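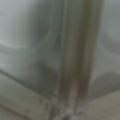 Close-up of a tall upright bar against a smooth grey-green surface.

Print this page | E-mail this page
Shares: 70 | Comments: 12

The Gukton lunch service has published its account of the past school year, in which it supplied meals to 12 primary schools. The service manager spoke to the Flestelar Bulletin about the changes planned for September.

The main change concerns ordering. Parents now choose meals a week ahead, and the manager accepted that this had caused difficulty. "We received 3,318 late requests over the year," the manager said. "Most were from families whose plans had changed overnight. A fixed deadline did not serve them well." From September, orders may be altered until 8 a.m. on the day.

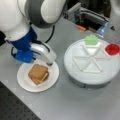
A gripper over the right side of a plate, on the tabletop.

Asked about cost, the manager confirmed that the price of a cold lunch would be held until Easter. Bread will continue to come from the Cadine bakery, under a contract renewed in July. "The bakery delivers before the kitchens open, and the schools have told us they value that. We saw no case for going elsewhere."

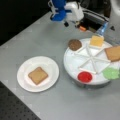 The hot menu is less settled. The Benmoussa kitchen, which can prepare about 2,000 meals a week, will close for repairs during the autumn term, and two schools will receive cold lunches until it reopens. "We have written to both head teachers," the manager said. "Free meals are not affected, and special diets will be met as before."

Menus will be sent home in the first week of term.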